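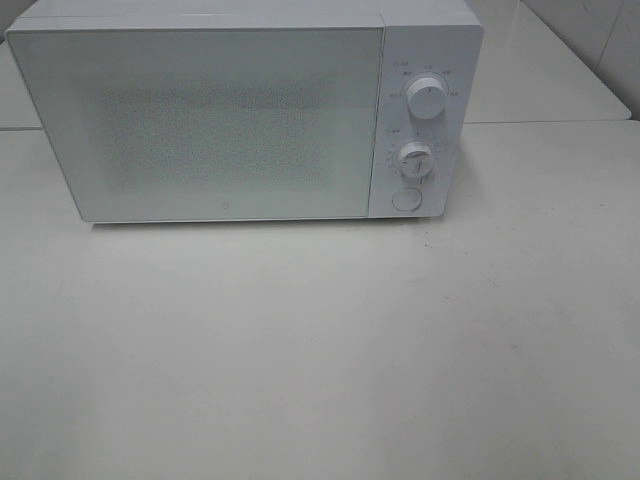 Solicitor has gone quiet after I paid money on account, can I get it back?

Posted by Anel Lekota, January 25, 2019

I'm after some advice on what to do about a solicitor. In August I went to a firm in Bremholm about a boundary dispute with the owner of the plot behind mine. I had a first meeting, which was free, and then paid £300 on account so they could write to the other side and get copies of the title plans.

I have the letter they sent me at the start. It says the work would be done by a named solicitor and that I'd get an update at least every 30 days. I had one update. After that I rang and was told she had left and my file had been passed to a colleague. I've left messages for the colleague and sent two emails and had nothing back apart from an automatic reply.

I don't know if the letter to my neighbour was ever sent. He says he hasn't had one, but he would say that. The fence is still where it was and he has now put a shed base up against it.

What I want to know is whether I can ask for the money back, or whether I've lost it because I signed their terms. Also, can I take my papers to a different solicitor while this is going on? There's another firm in Waston that would be easier for me to get to anyway. I'm in England if that matters. 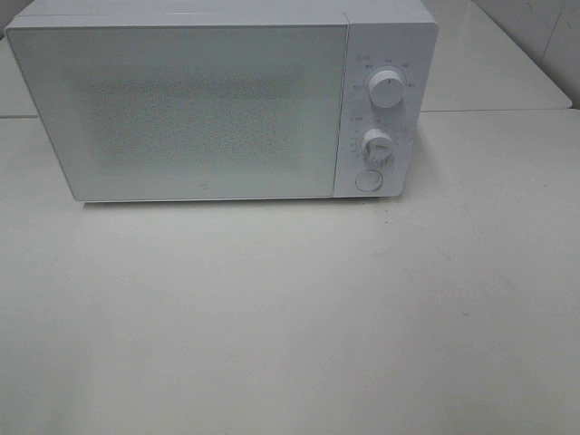
Barredo

You haven't lost it by signing. Money on account is still yours until they send you a bill for work they've done. If they have done nothing they should give it back, and if they have done some of the work they can bill you for that part and return the rest.

Stop ringing and put it in writing. Look at the letter you were given at the start, there should be a paragraph headed complaints or something like it, with the name of the person who deals with them. Write to that person. Keep it short. Say when you paid, what you paid for, what you've had so far and what you want. I would ask for three things: a copy of any letter sent to your neighbour, a written breakdown of the time spent on your file, and the balance of your money. Put "formal complaint" at the top so it can't be treated as a general enquiry.

They get eight weeks to give you a final answer. If they don't, or you don't like the answer, you can go to the Legal Ombudsman, which doesn't charge you anything. There are time limits for that, so check their website and don't leave it sitting in a drawer.

On changing firms, yes, you can do that whenever you like. The new solicitor will normally write and ask for the file. The old one can hold on to it if there's an unpaid bill, but from what you say there isn't one. Make sure the new firm tells you their hourly rate before they start reading it.

Take dated photos of the shed base as well, and of the fence line with a tape measure next to it.
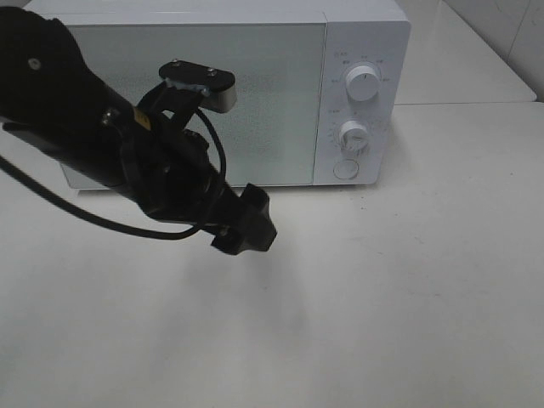

Plikum

Had the same with a will. Took me 11 emails and in the end I just walked in and asked at the desk, and they found the file while I stood there. Got a cheque 18 days later. Might be worth a go if you live near enough.

I wouldn't bother with a boundary case myself, they cost more than the land. Have you got legal cover on your house insurance? Some policies pay for this sort of thing and people forget they have it. Ring them before you sign anything with the Waston lot, as they may want to pick the solicitor.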